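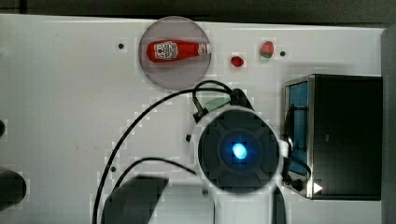
Pirihi Packing, Floltunport site
Bench robot cell, Mikine line
Safety and inspection checklist, August
Completed by the line safety rep with the day shift lead
Status codes: OK / Fix / Watch / N/A

Scope

Covers the bench arm, the table, the cabling, the stop circuit, the operator positions and the changes to people's jobs since the arm went on the line. The carton erector and the palletizer have their own sheets. Comments from operators are included where they were given during the walk-round or left in the book at the bench. They have been shortened but not otherwise changed.

The cell was checked between 5:40 and 7:15 in the morning, across the handover, so that both crews could say something.

Section 1. Before power on

1.1 Main isolator reachable and labeled
OK. Label replaced in the spring and still readable.

1.2 Lockout kit complete
Fix. One padlock has no key tag. The lock itself works. Tag to be made up by maintenance before the next lockout.

1.3 Arm mounting bolts, witness marks lined up
OK.

1.4 Gripper secure, no play by hand
OK with power off. Slight movement felt at the last joint, within what the manual allows. Same as last inspection.

1.5 Cables along the arm, no wear or pinching
Watch. The slack is longer than it needs to be and can touch the table when the arm reaches low. No wear found on the jacket. Maintenance wants to leave the slack so the wrist can turn fully. Agreed to try a clip higher up and look again at the next inspection.

1.6 Table surface clean and fixed
OK. Sauce residue was found under the edge on the operator side. Wiped down during the check. The night crew has asked for the wipe-down to be on the cleaning sheet by name, since at present it only says "bench."

1.7 Loose items in the arm's reach
Fix. A tape dispenser and a pair of gloves were inside the marked area at the start of the check. Both removed. This comes up every time. See comments at the end of this section.

Operator comments, section 1
"There used to be a shelf over this bench and it went when the arm came in. People put things down where the shelf was."
"Give us a hook for gloves. I asked in June."
Rep's note: The hook is a fair request and costs very little. Raised with the shift lead during the walk-round, who agreed to order hooks and a small shelf for the outside of the post.

Section 2. Stops and guarding

2.1 Emergency stop, operator side
OK. Pressed with the arm moving at production speed. Arm stopped, Curel screen showed the stop, reset needed the key.

2.2 Emergency stop, infeed side
OK. Same result. A stack of empty trays was partly in front of the button when we arrived. Trays moved. Floor to be marked "keep clear" in paint, as the tape has come up again.

2.3 Area scanner, slow zone
OK. Arm slows when a person steps in at the normal place. Also tested from a crouch.

2.4 Area scanner, stop zone
Watch. Works from every direction we tried. The stop zone reaches a little way into the walkway, so a person passing with a pallet jack can halt the arm without meaning to. Operators say they have got used to this and restart without looking for the cause. That is the part to watch. The restart procedure says look first.

2.5 Restart does not happen by itself
OK. After a stop-zone trip the arm waits for the button.

2.6 Nuisance stops reviewed
Fix. Curel logged 182 stops from the area scanner since the last inspection. Most of them line up with the pallet run at the end of each shift. Moving the walkway line would deal with the larger part. The plan has been with facilities since spring and needs a date.

Operator comments, section 2
"You stop hearing the beep after a while."
"When it stops in the middle of a pack I am the one who has to explain the gap to the carton end."
"I would sooner it stopped too often than not enough."

Section 3. Running checks

3.1 Speed set to the approved value
OK. The value on the Curel screen matches the risk assessment.

3.2 Grip force set to the approved value
OK for the standard mix. The setting was changed in July for softer goods and the change was signed off. The sheet on the wall still shows the old number. Replace the sheet.

3.3 Dropped items handled by the procedure
Watch. The procedure is to press pause, wait for the arm to park, then reach in. We saw an operator reach in while the arm was slowing down but had not parked. It was raised at the time and taken well. The pause takes a few seconds longer than people want to stand there. Maintenance will check whether the park position can be moved closer to where the arm usually is.

3.4 Wrong pick or double pick
OK. Rejects go to the side bin. The bin was less than half full at the end of the night shift.

3.5 Lighting at the bench
OK for the people working there. Operators on nights report glare off the table when all the overhead lights are on. They switch off one bank. That is acceptable as long as the walkway bank stays on.

3.6 Noise
OK. The arm is quieter than the blower it stands next to.

3.7 Output within the rate used in the risk assessment
OK. The assessment was written for about 3000 picks per shift. No shift has gone over it.

Operator comments, section 3
"On a good night I don't touch it for an hour. Then it is four things in ten minutes."
Rep's note: Other operators said much the same. Long quiet spells followed by a rush are harder on attention than steady packing. This belongs in section 5 and has been carried over.

Section 4. Lifting, reach and standing

4.1 Infeed trays at correct height
OK. The lift table works. It was stuck low at the last inspection and has been repaired.

4.2 Reach to reject bin
Fix. The bin is behind the operator and below knee height. Emptying it means a twist and a bend together. Before the arm, rejects were put to one side on the bench and nobody bent for them. Raise the bin on a stand.

4.3 Standing mats
OK at the operator side. No mat at the infeed side, where one person now spends most of the shift loading. Order one.

4.4 Repeated wrist work
OK, and better than before. The hand packing that caused most of the wrist complaints on this line is now done by the arm. First aid has had no wrist reports from the bench this quarter. Shoulders should be asked about at the next check, as tray loading has gone up for the person on infeed.

4.5 Seating
Watch. The person watching the cell is allowed to sit. There is one perch stool and it gets borrowed by the label desk. Mark it or buy a second.

Operator comments, section 4
"My hands are fine now. My back is about the same."
"Loading trays all night is not the job I was told it would be. Swap us round more."

Section 5. People, training and staffing

5.1 All operators on the cell trained and signed off
Fix. Two people on nights have worked the cell with the short briefing only. They are competent packers and know the line, but the full module covers clearing a jam with the arm powered, and they have not had it. They stay on infeed until it is done.

5.2 Staffing matches the agreed level
OK. The bench was staffed by four packers before the change and now runs with 2 people, one on infeed and one watching the cell. The others moved to the carton end and the label desk on the same pay. That was the agreement and it has been kept.

5.3 Rotation between infeed and cell
Fix. The agreement says to swap at each break. On days this happens. On nights the same person often stays on infeed for the whole shift when cover is short. Shift lead to put the swap on the board with the break times.

5.4 Breaks covered
Watch. When one person goes on break the other runs both positions. The risk assessment allows this only with the infeed stopped. The infeed was running when we saw it. Either stop it or send cover from the carton end.

5.5 Who may change settings
OK. Curel asks for a code above operator level. Codes are not shared as far as we could find.

5.6 Operators told about changes in advance
Fix. The July change to grip force was signed off properly, but the night crew found out when the arm started behaving differently. Put changes in the handover book the day before.

5.7 Bringing problems forward
OK. The book at the bench is being used. Several entries have no answer written next to them. An answer is wanted even when it is no.

Operator comments, section 5
"I like running it. I would like to know more about what it is doing when it hesitates."
"Days get the trainer. We get the printout."
"Nobody lost their place over it, which is what we were worried about."

Section 6. Actions

Key tag for padlock: maintenance, before next lockout
Hooks and shelf: shift lead, this month
Cable clip, trial: maintenance, check at next inspection
Painted keep-clear area at infeed stop: facilities
Walkway line: facilities to give a date in writing
Grip force sheet on wall: replaced during the check, closed
Park position: maintenance to look at with Mikine support
Stand for reject bin: shift lead
Infeed mat and second stool: purchasing
Full module for night operators: training, on their own shift and not as overtime
Swap times on board, break cover: both shift leads
Bench wipe-down added by name to cleaning sheet: hygiene

Cell may continue to run. Items 5.1 and 5.4 apply from the next night shift. Copy to be kept at the bench with the book, and one in the canteen.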